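Wednesday, cell 2, gripper swap, second go
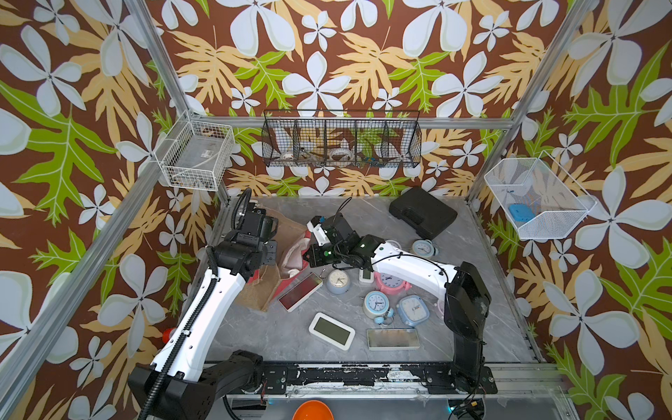 Uliana wants a verdict on the Rostetti fingers by tonight. I don't have one. The sales sheet promises an 80 mm stroke and "gentle handling of mixed goods", and I trust the first part.

Ran 30 picks on the round alarm clocks with the right arm, white fingers on. 12 slipped. Volodymyr blames my approach angle. Maybe, but I used the same angle with the old Renus pads last July and don't remember it being this bad. No log from then, so that's worth nothing.

Mirror: didn't try. Flat glass lying face-up on a stone-look top is asking for a chip.

Burlap sack is for the left arm, tomorrow. I expect it to snag.

Green lights on the gripper only say it has power. They don't say it's holding anything. Stop writing "green = OK" in the log.

To do: rerun at half speed, same clocks, Volodymyr picks the angle.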